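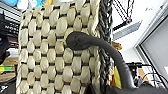 How to clean and store woven baskets and fabric bags

Baskets and cloth bags collect more dust than most things in the house, and it tends to go unnoticed until you move them. A full clean twice a year is enough for most homes. I do mine in August, when things dry quickly, and again before the spring.

What you need

A soft brush (an old shaving brush is good)
A vacuum cleaner with a brush head
Two cotton cloths
A bowl with 400 ml of lukewarm water
4 drops of washing-up liquid
A dry, airy place out of direct sun

Cleaning a basket

Empty it and turn it upside down over newspaper. Tap the base with your hand. Then vacuum the inside on the lowest setting, working along the weave. Do the outside the same way.

Use the brush for the gaps. Dirt sits where one strand goes under the next, and a cloth will only push it further in. Rims and plaits need the most brushing.

Mix the washing-up liquid into the water, dip a cloth and wring it out hard. Wipe a small patch on the base first and leave it for ten minutes. If colour comes off on the cloth, stop there and keep to dry cleaning. If it doesn't, wipe the whole basket, then go over it again with a cloth dampened in plain water.

Leave it on its side to dry overnight. Don't put it on a radiator. Natural fibres go brittle and paper cord can twist out of shape.

Cleaning a fabric bag

Check the label. A plain 100 per cent cotton bag with no lining can usually go in the machine at 30 degrees, inside out. Bags with a stiff base, leather trim or glued seams should be done by hand.
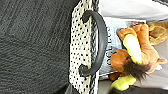

Small black dots on a cream background. Test dark prints for colour run before washing.

Turn out the corners and brush away the fluff along the seams. Sponge marks from the outside edge inwards so they don't spread. Pull the bag into shape while damp and hang it by both handles.

Storing them

Nest baskets by size with a sheet of tissue between each one. Fold cloth bags loosely and change the fold line now and then. Vandana Bansal suggested a cotton pillowcase as a dust cover and I have used one ever since. Plastic covers trap damp.

If a basket smells musty, stand an open dish of bicarbonate of soda inside it from Monday to the weekend, then air it by a window.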